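Laundry Help > Detergents and Bottles > Frequently asked questions

4 minute read

Welcome to the Urnari laundry page. We get a lot of the same questions at the counter and by email, so we've gathered our favourites in one spot, and we're always happy to hear a new one. Most of them start with somebody holding a bottle and wondering what on earth to do with it, so that's where we'll start too.

Plenty of blue in these two:
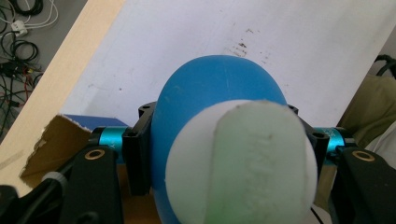
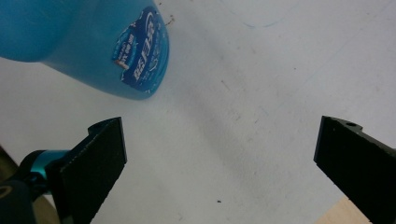 My mother always poured by eye and her towels came out stiff as boards, wrote one reader from the Feveo newsletter, so please tell people to measure. Well, we couldn't agree more! Too much detergent stays behind in the fibres, and no amount of fabric softener will really cover for it.

How much liquid should I use?
Go by the label first, as every detergent is mixed to its own strength. If yours is a concentrate you may only need 20 mL or so for a small load, and it looks like hardly anything in the cup. Trust it for a few washes before you add more.

I can't read the label. What now?
This comes up often with imported detergents, and a translation app on your phone will usually get you through the dosing table. Look for the numbers beside mL or g. If you're still stuck, bring the bottle in to our Katsaros Street counter and we'll puzzle it out together – we rather enjoy it.

Can I store a bottle on its side?
We'd rather you didn't. Even a snug cap can let a little through over a few weeks, and dried detergent is a nuisance to get off a shelf. Upright, lid wiped, away from the heater and well out of reach of children.

How do I get the last bit out?
Stand the bottle upside down in a jug overnight with the cap on. Next morning add a splash of warm water, swirl it gently and tip the lot into your next wash.

Do you take empties?
We do, through the Eresard refill shelf. Rinse them until the water runs clear and leave the label on, so we know what colour of trouble we're dealing with. Last April you brought us 172 of them, which was lovely.

Contact the Urnari counter | © Urnari | Back to top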